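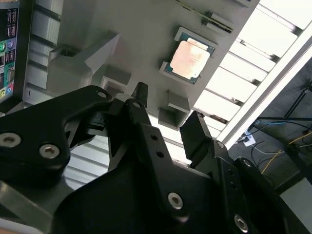
Shafiq Kodikara

So the cricket season is back and my calves already hate me. Round one was yesterday and we played Farklow at their ground, the one with the slope that everybody pretends isn't there until they're bowling up it. I bowled up it. Nine overs of it, into the breeze, while our captain stood at mid-off telling me it was coming out beautifully (it was not, I went for 60).

I should go back a bit. I gave up last season halfway through because of my shoulder, and I'd pretty much decided I was done. Then in August my cousin dragged me along to an indoor net at Sanberg, just for a hit, and I had the best time! I couldn't lay bat on anything. But there's a noise a ball makes when you finally middle one, and I drove home with the radio off thinking about it. I paid my rego that night.

Anyway, Farklow. They batted first and their opener, a left-hander I swear was about fifteen, kept flicking me off his pads through midwicket. I tried going wide and he cut me. I tried the slower one and he waited for it, very politely, and hit it over the fence into the Gunawardena Street car park, where we lost the ball for a good while. I did get him in the end, caught at cover off a full toss. I'll take it. It looks the same in the book.

We needed 214 and I won't go through the whole chase, but at tea I honestly thought we were home. Then we lost 2 wickets in an over, both run outs, both with the same bloke at the other end (he knows who he is and he bought the chips). I came in at nine, made 4, and got bowled by one that kept low. We fell 11 short.

My favourite bit was afterwards, sitting on the boundary with my boots off while the juniors had a game with a bin for stumps. One of their dads told me he's worked out he has driven 759 kilometres for training since winter, and he looked almost proud of it.

Next week we're home to Altance, who've apparently picked up a quick from the city. I've booked in for a massage and dug out my old arm guard, which smells like a wet dog. If anyone has a spare one in a medium, let me know before Thursday.

We use cookies to help this site run properly. By continuing to browse you agree to our use of cookies. Accept | Manage settings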